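Section 4. Setting up a lecture series in Kolar Events

Read this section before you publish anything. The setup wizard will tell you the job takes three screens. It takes more than that if you want the talks to show up on the department calendar with the right room and the right speaker, and fixing them afterward means editing every talk by hand.

You need a series organizer account. A regular faculty login can open the form and fill it in, but the Submit button will do nothing and won't say why.

4.1 Create the series

1. Sign in and choose Series > New.
2. Type the series title. Keep it under 69 characters. The form accepts longer titles, and then the printed poster chops them.
3. Choose the owning department. For joint series (English and History, say) pick one and add the other under Co-sponsors. Picking two owners creates two series.
4. Set the term dates. Ignore the suggested dates, which come from last year's calendar.
5. Click Save draft. Do not click Publish yet.

Note: "Autosave" covers the description box only. Everything else on the page is lost if you leave without saving.

4.2 Add talks and speakers

1. Open the draft and choose Add talk.
2. Enter the speaker's name the way the speaker writes it. Accents and special letters work on the web page, whatever the older handout says. Test entries for Marilou Dela Peña and Doina Stojanović both came through correctly on screen. The plain-text email dropped the accents from both, so check that separately.
3. Paste the talk title. Curly quotation marks inside a title are fine. Italics are not, so book titles will appear in plain type.
4. Paste the abstract, 200 words at most. The counter under the box counts hyphenated words as two.
5. Pick a room. For the reading room in Folus Hall, enter room code 2789. Searching by building name brings up the old Folus annex first.
6. Save the talk, then repeat for the next one.

Caution: The "Smart schedule" option claims to find a time that suits every speaker. It reads only the calendars that people have chosen to share, and it treats everyone else as free all day. Leave it off and send an email.

4.3 Check the room request

A green check mark next to the room means that a request was sent. It does not mean the room is yours. Wait for the confirmation message from the room office at Nisbet before you give a speaker the location. If four working days go by with no message, send the request again from the talk page – the first one has probably been sitting in a queue, and the system does not send reminders. 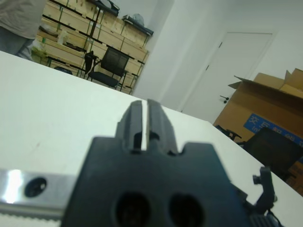 Figure 4. Black gripper with two narrow parallel fingers.

4.4 Publish and announce

1. Open Preview and read every talk from top to bottom. Look hard at a.m. and p.m. The form defaults to a.m., and a poetry reading at 4 in the morning has already gone out once.
2. Click Publish series.
3. Open the public calendar in a private browser window. Your own view shows drafts as if they were live, so it proves nothing.
4. If a talk is missing, open it, change nothing, and save it again. Support calls this a refresh. It works most of the time.
5. Choose Announce and select your mailing list. Uncheck "All campus" unless you mean it.

Note: Edits made after you announce are not sent to anyone. For a change of room or time, write a new message yourself.

4.5 Known problems

Canceled talks stay in the list with no label. Put CANCELED at the start of the title.
The Ilton display screens update overnight, despite the word "live" on the settings page.
Attendance figures count clicks on the event page. Do not put them in a grant report.

Section checked by Svenja Haberkorn, August 23, 2026. Send corrections to Ehsan Hayat in the department office.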